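Print this post
E-mail this to a friend

Bench rules, second go

March 13, 2021

OK so the rules. Rewrote them again last night, the February version ran to nearly 18 pages and I never once looked at it mid-job. Cut it down hard. What's left is what I do at the two-arm bench, in the order I do it.

Clear the reach first. Both arms, full swing, not just the bit you plan to use. Sleeves up, hair back, phone somewhere else.

Cables next. Run a hand along each one from base to gripper with the power off. Enough slack for the wrist to turn, not so much that it droops into the work. I skipped this once at Grirnness and lost an afternoon and a connector.

Speed. New routine gets run slow, arms apart, nothing in the grippers. Then slow with the real stuff. Then normal speed. The Hamdy notes say you can skip the middle step if the code's only changed a little. I don't. "A little" is how I dented the rail.

Soft things get their own grip setting. Fruit, veg, bags, cloth. Wrote the force limit on tape and stuck it to the e-stop box so I cant pretend I forgot.
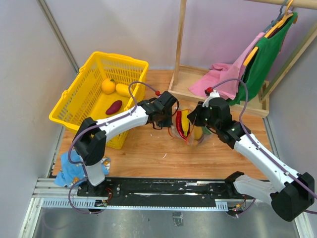

Who gets to press the stop?

Anyone in the room, at any time, and they don't have to give a reason afterwards.

Back to it. Two arms on the one bag is the bit I'm fussiest about. One holds, one works, and you decide which before you start. If both pull, the bag loses. Film's thin and a drawstring is a lovely thing to snag a fingertip on. Oletness has theirs swap roles halfway through, fine for them, they've got 2,000 runs behind it. I've got 609.

Log every stop, even the dumb ones. Time, what was in the grippers, who hit it. One line. Grerer used to want a full form and guess what, no one filled it in.

Still to sort: labels for the grip settings, a better spot for the spare fuses, and whether I retire a routine after 100 clean runs or keep checking it. Leaning towards keep checking. Will post the short sheet once I've fixed the colour coding, its a mess right now.

Print this post
E-mail this to a friend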